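Weigh the Fruit, Skip the Cup

Recipes that call for "2 cups chopped peaches" should be retired. I have held this view for years and have lost a fair number of arguments about it, mostly with people who cook better than I do. I still think the view is correct, and I want to set down the case for it in one place, with the measurements.

The problem is packing. A cup is a volume, and chopped fruit does not fill a volume in any consistent way. The amount of fruit in the cup depends on the size of the pieces, their shape, how ripe they are, how long they have been sitting in their own juice, and how hard the cook presses down. Water has none of these problems. Flour has some of them, and bakers have complained about flour for decades, with the result that most serious bread recipes now list grams. Fruit is worse than flour and gets far less attention.

In February I ran a small trial with frozen peaches, thawed in the refrigerator and drained. I cut one batch into large chunks and the other into small dice. The same dry measuring cup was used for both, filled level with a knife and not pressed. The large chunks came to 151 grams. The small dice came to 157 grams. I had expected a wider gap, and I report the number as I got it. A difference of six grams per cup will not ruin anything.

Then I pressed. Using the back of a spoon and what I would call ordinary kitchen force, I could get a good deal more fruit into the cup than the level fill allowed. I did not record these weights, because I could not repeat them. Each attempt gave a different result, and the result followed my mood more closely than it followed the fruit. A measure that cannot be repeated by one person at one counter will not be repeated by a stranger in another kitchen reading a recipe card.

The usual reply is that fruit is forgiving. A little more or less in a cobbler does no harm. This is true of a cobbler with a thick biscuit top and a deep dish. It is less true of jam, where the ratio of fruit to sugar decides whether the batch sets and how well it keeps. It is not true at all of gelatin desserts, fruit curds, or any filling thickened with a fixed quantity of starch. In those recipes the fruit is the main source of water, and the thickener has been chosen to suit a certain amount of water. Change the fruit and you have changed the recipe, whether you meant to or not.

I should be fair to the other side. Geeta Shukla, who taught me to make jam and who has never owned a kitchen scale, holds that the cup is a rough guide and that the cook is supposed to finish the job by eye. She puts a spoonful of jam on a cold saucer, tips the saucer, and knows. Her jam is better than mine. When I told her I was writing this, she asked whether I planned to weigh the saucer too.

Her method works because she has made a few hundred batches. The written recipe is not for her. It is for the person who has made none, or one, and who has no saucer knowledge to fall back on. That person needs the recipe to carry the information that the experienced cook carries in her head. A recipe that says "2 cups chopped peaches" has dropped part of that information on the way to the page. The reader then makes up the difference by guessing, gets runny jam, and concludes that she is bad at jam.

Church and club cookbooks are the worst offenders, and they are also the books I like best. My copy of the Dumton collection, which came from a box at a yard sale, has a plum conserve that calls for "a good bowl of plums." I have made it 8 times. I now know that a good bowl means about 1,100 grams with the pits out, at least if you want the result to stand up on toast. I wrote that number in the margin. The book is more useful with the number in it, and it has lost none of its charm. The bowl is still there on the page, in the contributor's own words.

Commercial recipes have fewer excuses. The leaflet that came with my Drakitel preserving kettle gives sugar in both cups and grams, pectin in grams, lemon juice in tablespoons and milliliters, and fruit in cups only. Somebody weighed the sugar. Somebody weighed the pectin. The scale was on the counter, switched on, with fruit beside it. I cannot think of a technical reason for stopping there.

There is a second objection, which is cost. A scale is one more thing to buy. My own is a plain Botham with a flat top and a button that zeroes it, and it cost less than the set of measuring cups it mostly replaced. It reads in whole grams, which is fine enough for fruit. It takes less space in the drawer than the cups. It also saves washing up, a point that I think is undersold. You put the pot on the scale, press the button, and cut the fruit straight into the pot until the display shows the number you want. No cup gets sticky and there is no argument about whether the last piece should be shaved level.

A third objection is that weights make shopping harder. People buy fruit by the piece, or by the bag, and want to know how many to get. I accept this one. The answer is to print both. "300 grams sliced peaches, from 2 or 3 medium fruit" tells me what to buy and what to use, and it takes one line. The count gets me out of the store with enough. The weight gets me the dessert that the author made. Melons especially need this treatment. "One medium melon" covers a range so wide that I would not use it to plan a fruit salad for a family, let alone a sorbet.

Sorbet is the case I usually bring out last, because it is the least open to debate. The texture depends on the share of sugar in the mix. Too little and it freezes into a block. Too much and it stays slush. Both the fruit and the syrup bring sugar, and both bring water, and the margin between block and slush is narrow. A sorbet recipe written in cups of cubed melon asks the reader to hit a narrow target with a loose tool. I have done it both ways, with the same machine and the same melons from the Chauhan stand, and the weighed batches came out alike. The batches measured by the cup ran from very good to something I had to leave on the counter before a spoon would go in. 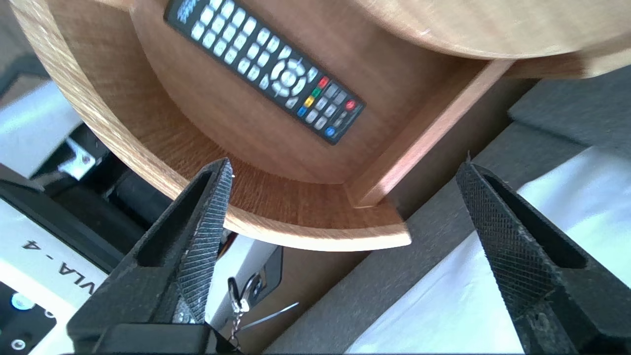 Serving is the one place where I drop the scale. Once the fruit is cooked, set, frozen, or simply cut, the only quantity that matters is whether everyone gets some, and the eye handles that well enough. Volume is even the better guide at this stage, because what you need to know is whether the food fits. A round wooden tray with a curved rim is a good example: the wall keeps things from rolling off, and the diameter tells you at a glance how many small bowls will sit inside it. I would not put wet melon directly on bare wood, since juice soaks in and the smell stays. Put the fruit in glass or china first. For whole plums or grapes that have been dried off, the wood is fine.

So my request to anyone writing down a fruit recipe, for print or for a cousin, is modest. Make it once more the way you always do. Before the fruit goes into the pot, weigh it. Write the number next to the cups. Say whether the weight is before or after peeling and pitting, as this is where many otherwise careful recipes go wrong. With peaches the pit and skin are a noticeable part of the whole. With pineapple the waste is large enough to make the two weights nearly unrelated.

If the fruit was frozen, say that as well, and say whether it was drained. Thawed fruit gives up a lot of liquid, and a cup of drained peaches and a cup of undrained peaches are two different ingredients. I would list the liquid separately, by weight, with a note on whether it goes in or gets thrown out. In most cooked fillings I put it back after boiling it down – it carries much of the flavor – but that should be the writer's decision, stated on the page.

I keep a card taped inside the cupboard door with the weights for the fruits I use most, each one measured level and unpressed, with the size of the cut noted beside it. It has let me convert most of the old recipes I care about. Rhubarb is still missing. The pieces lie across each other at odd angles in the cup, and I have not yet had two readings close enough together to write one down.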